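Posts > Threads > Sound and hearing

May, by the Lerkadham Listener

I've been wearing headphones at work for six years and only this spring did I start paying attention to how loud I had them. A few notes for anyone else in an open office.

The room itself is the problem. Our floor in Lerkadham has hard ceilings and a kitchen at one end. When it gets noisy, everybody turns up their music, me included.

I kept a log for 2 weeks. Before lunch I was at a third of the volume bar. By 4 pm I was past half, playing the same songs. I didn't remember touching it.

A volume bar tells you very little. Half on my phone is much louder than half on my laptop. I now set a limit on both and leave it alone.

Closed ear cups helped more than I expected. I used to have the open kind, a pair of Duviks, and they let the whole kitchen in. With a closed pair I can keep the music low and still hear it over the coffee machine.

Fit matters too. If you wear glasses, the arms break the seal and you lose a lot of the bass. Thinner frames fixed most of that for me. So did softer pads.
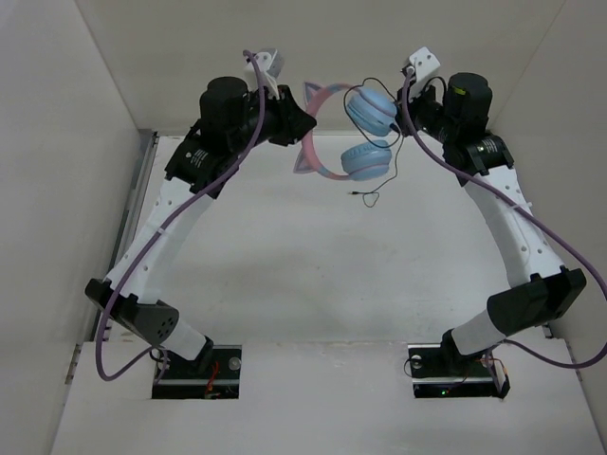
Pads wear out, by the way. Mine had gone flat and I hadn't noticed. A new set from Wikanik took two minutes to put on.

The other change was breaks. I take them off for ten minutes every hour and leave them on the desk. The first few days it felt like a chore. Now I do it without looking at the clock.

Someone asked if I tried earplugs. Yes, the foam ones, a box of 100. Fine for reading, bad for phone calls, and I lose them.

Next I want to try the quiet room on the Kocabaş side of the building. It seats 6 and it's usually booked, so I'll report back if I ever get in.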